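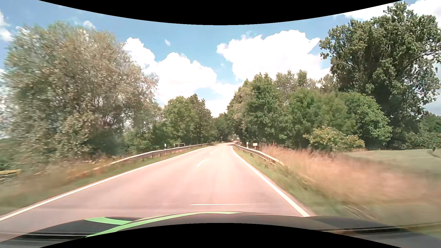 この記事は4分で読めます

道の駅のような直売拠点「リベラ(Rivera)」、10月にオープンしました!

2022年10月28日

こんにちは、株式会社Illusexで広報と、ときどきレジ打ちも担当している者です。プレスリリースはもっときちんと書きなさいと毎回言われるのですが、今回はうれしすぎるので、いつもの調子でいきますね。

農産物の直売所と食堂がひとつになった「リベラ」が、ようやく営業を始めました。運営は弊社、食堂のメニュー監修はパン工房Ciltoraです。構想から2年、途中で冷蔵設備の納品が遅れたり、看板の色が決まらなかったり(緑か紺かで本当にもめました)、私は正直もう年内は無理だと思っていました。

売り場に並ぶのは、地元の21軒の農家さんから届く野菜、米、卵、はちみつなど。値札には生産者さんの名前と、その人がいちばん好きな食べ方を手書きで添えています。「里芋は味噌汁より断然グラタン」と書いてきた方がいて、家で試したらおいしくて、翌日また買いました。社員割引はありません。

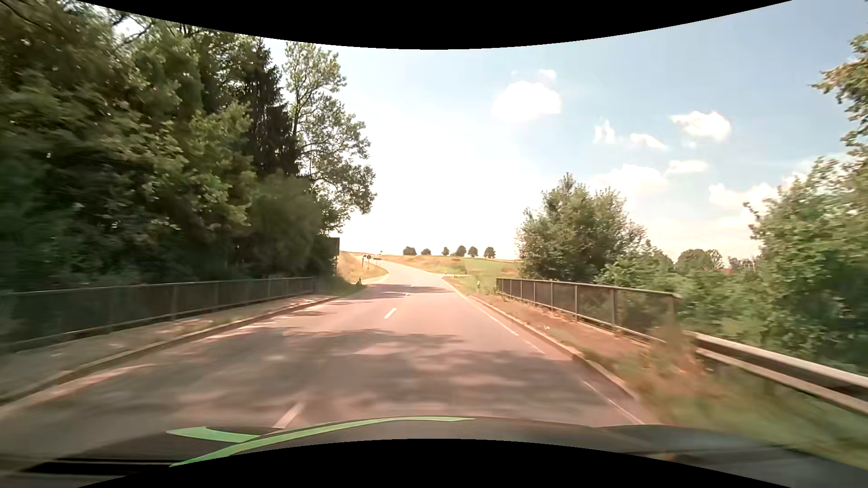

田園地帯を抜ける二車線の道

代表のクライブ・ベインブリッジ(Clive Bainbridge)からもコメントをもらってきました。

「車で通り過ぎるだけだった人に、大根を一本買ってもらえたらそれで成功です。できればスープも飲んでいってほしいですね」

そのスープ、食堂の看板になる予定です。Ciltoraのエドガル・アランゴ(Édgar Arango)さんが考えてくれた「畑のスープ」は、その日に入荷した野菜で中身が変わります。試食会ではかぼちゃとねぎの回が大人気で、私は二杯目をもらいそこねました。パンとサラダが付いて1000円(税込)。パンは毎朝店内で焼いていて、焼き上がりの時間は入口の黒板に書いています。
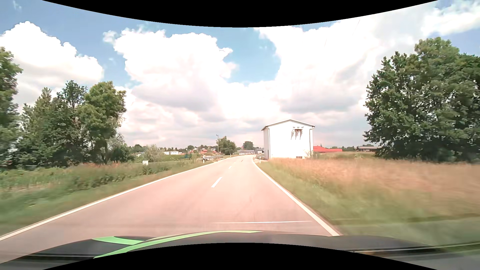 それから、意外と問い合わせが多いのが配送のことです。重いお米やかぼちゃを買っても、そのまま店頭から発送できます。箱詰めもこちらでやりますので、手ぶらで帰っていただいて大丈夫。冷蔵便は葉物と卵のみ、冷凍便はまだ準備中です。

あわせて、予約アプリ「Varia」の提供も始めました。欲しい野菜を前の日の夕方までに選んでおくと、取り置きの棚に名前付きで用意しておく、というだけの簡単なアプリです。収穫量しだいで数が足りない日もあるので、そのときは代わりの野菜をご提案します。電話での取り置きも今までどおり受け付けますよ(電話のほうが早い、という常連さんの声に負けました)。 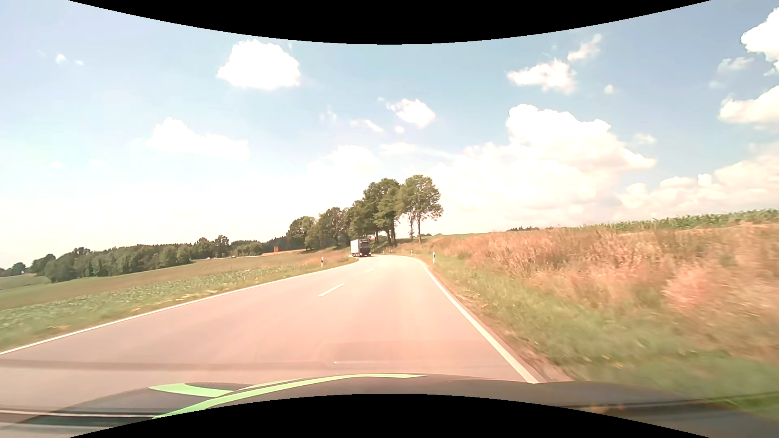 木立の手前で対向車線を走ってくるトラック

10月いっぱいは開店記念として、お買い物をされた方に新米を2合プレゼントしています。なくなりしだい終了なので、お早めにどうぞ!食堂の席は予約制ではありません。お昼どきは少しお待ちいただくかもしれませんが、待っているあいだに売り場を見てもらえると生産者さんたちも喜びます。

出荷してくださる農家さんも引き続き募集中です。量が少なくても、形がそろっていなくてもかまいません。まずは店頭で気軽に声をかけてください。

取材や撮影のご希望は、株式会社Illusex広報までお願いします。レジに立っている日は返信が夕方になります。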